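Screen Production Help – Community Questions

Category: Releasing and distribution
Status: Answered
Tags: festival premiere, theatrical release, regional cinemas, deliverables, classification

Question

Subject: Order of festival screening, theatrical season and regional community screenings for a low-budget period feature

Posted by Éabha Hennessy, Dec 3, 2022

I write on behalf of the production company responsible for Borkelell, a period drama set in 1588 and filmed over two winters. The picture runs 118 minutes and is complete apart from the closing credits, which are awaiting a correction to the music acknowledgements. It is a first feature for the director and for most of the heads of department. The dialogue is in English and Irish, with almost a third of it in Irish.

The company has received three approaches and is uncertain in what order they may properly be accepted.

The first is an invitation from the Premmont festival, which screens in June and requires that any feature in its main competition be a national premiere. The invitation is conditional upon the programmer viewing the finished version.

The second is an offer from a small distributor, Trindard, to release the film on a limited number of screens. The draft agreement provides for a minimum guarantee and for the distributor to recover its marketing costs ahead of the producer. It contains a clause permitting the distributor to hold "such preview and promotional screenings as it considers appropriate" from the date of signature.

The third is a request from the shire in which the exteriors were filmed. Many residents appeared as extras, and the council would like a screening in the town hall before the film is seen elsewhere. The hall seats 52. The company gave a verbal undertaking to the council during production and would wish to honour it.

The following matters are therefore put to the community:

Would a screening in the town hall, by invitation and without charge, disqualify the film from a national premiere?

Should the distribution agreement be signed before or after the festival has confirmed its selection?

Is it reasonable to ask that the preview clause be removed, or is it regarded as standard?

The company would also welcome any guidance on subtitling. The director prefers that certain lines in Irish remain untranslated, as the principal character does not understand them. The distributor has asked for full subtitles throughout.

Any advice from members who have taken a film of similar scale through this process would be appreciated.

Answers (3)

Answer by Lorcan Duggan
Marked as accepted by the person who asked

The questions are connected, and it is advisable to deal with the premiere condition first. The other two arrangements can be shaped to accommodate it.

Festivals differ in what they consider to be a premiere. In general terms, a screening for cast, crew and their immediate guests is disregarded, provided that it was not advertised, no tickets were sold and no reviews were published. A screening arranged by a council in a public hall is less certain. If residents are invited by name because they took part in the production, it may reasonably be described as a cast and crew screening. If a notice is placed in the local newspaper inviting the district at large, it probably may not. The company should write to the programmer, state the capacity of the hall, the method of invitation and the proposed date, and ask for a written ruling. A telephone conversation is not sufficient. Staff change between selection and the printing of the programme, and the person who gave the assurance may have left by then.

Should the festival decline, the town hall screening may be held on the day after the premiere. In my own case the council accepted this readily, and two of the principal cast travelled directly from the festival to attend. The undertaking was to show the film to the town, and most communities will accept a short delay if it is explained to them early and by letter.

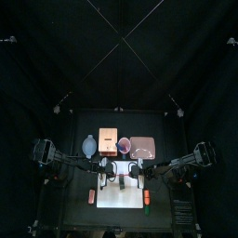

As to the agreement with the distributor, I would not sign in its present form. The preview clause is common in draft agreements, but it is open to negotiation and in my experience is seldom defended with any vigour. Wording along the following lines has been accepted on two occasions:

"The Distributor shall not hold or authorise any public, promotional or media screening of the Film prior to its first festival presentation without the prior written consent of the Producer, such consent not to be unreasonably withheld."

The order of signature is of less consequence once that clause has been amended. There is some advantage in waiting, as selection for competition may improve the terms. There is also a risk, in that an offer may lapse. The company should ask whether the offer carries an expiry date and, if none is stated, request that it be held open until the festival has announced its programme.

Attention should also be given to the recovery of marketing costs. The draft as described allows the distributor to recover these ahead of the producer, and that is usual. What should not be accepted is recovery without a ceiling. A cap should be written into the agreement, with any expenditure above it requiring approval. Quarterly statements should be specified, together with a right to inspect the accounts.

With regard to deliverables, please confirm the following before committing to any date:

The closing credits must be final. A correction made after the digital cinema package has been created will require a new version, and the laboratory will charge for it.

Music clearances should cover theatrical, festival, broadcast and online use. Festival-only licences are frequently granted at a lower fee and then overlooked.

Classification should be arranged by the distributor, and the agreement should state who bears the fee. The festival will ordinarily have its own arrangement for unclassified films, but the town hall screening may not be covered by it, and the council should be asked to make its own enquiry.

A closed caption file should be supplied in addition to any subtitles.

On the matter of the untranslated lines, two versions may be prepared. The director's preferred version can be shown at the festival, and the fully subtitled version supplied for the theatrical season should the distributor insist. The cost is modest if both are ordered together. It may be helpful to put the director's reasoning in writing. Distributors ask for full subtitles because exhibitors receive complaints, and a caption such as "[speaks Irish]" will often satisfy them that the omission is deliberate.

Comment from Éabha Hennessy: Thank you for this thorough reply. The programmer has been written to today. The offer carries no expiry date, and the company will ask that it be held open as suggested.

Comment from Fiachra Phelan: I would add only that the caption should appear in the captioned version as well. We omitted it there and received letters.

Answer by Fergal Mulligan

I am not able to comment on the legal position. I managed a regional cinema for a number of years and can speak to the exhibition side.

Period films by first-time directors perform best in regional venues when a member of the cast or crew is present. The sessions with a question period afterwards sold well, and the remainder did not. If the distributor is proposing a limited season, ask which venues are intended and whether there is any allowance for travel. The company may find that six well-supported evenings return more than a fortnight of unattended matinees.

For the town hall, please establish what equipment is installed. Many such halls have a projector intended for meetings, and a film with a good deal of candlelight will be quite unreadable on it. My former venue once hosted a drama named Mac Giolla, which had been shown in a civic hall the week before with the curtains unable to close fully. Patrons who had attended both asked me whether it had been re-edited. A hired projector and a proper screen should be included in the budget – and a technical rehearsal on the day, with sound, at the hour when the screening will take place.

Printing 1000 handbills was a fixed habit of our distributors and I never saw any benefit from it. A notice in the school newsletter was more effective.

Comment from Lorcan Duggan: I agree regarding the projector. The laboratory can supply a high-quality file for playback from a computer where the hall has no cinema server.

Comment from Fergal Mulligan: Yes, although the cable should be tested as well.

Answer by Cillian Ó Gríofa

Festivals do not enforce this. We showed our film at a club before the premiere and there was no difficulty. I would sign with the distributor and let them handle it.

Comment from Lorcan Duggan: With respect, this may have been so in one instance, but it should not be relied upon. The entry conditions of most competitive festivals allow a film to be withdrawn from competition where the premiere requirement has been breached, and I am aware of one occasion on which that occurred after the programme had been printed.

Comment from Cillian Ó Gríofa: Ours was a short film. The rules may be different for features.

Comment from Éabha Hennessy: They are in this case, as the premiere condition applies to the feature competition only. I am grateful for the reply all the same.

This question has an accepted answer. Further answers may be submitted by registered members. Replies reflect the experience of individual members and do not constitute legal advice.

Related questions

Who holds the right to approve a trailer under a limited release agreement?
Must extras be credited by name where no fee was paid?
Submitting a feature to a festival with temporary music
Converting a subtitle file for a captioned session
Withdrawing from a festival after accepting an invitation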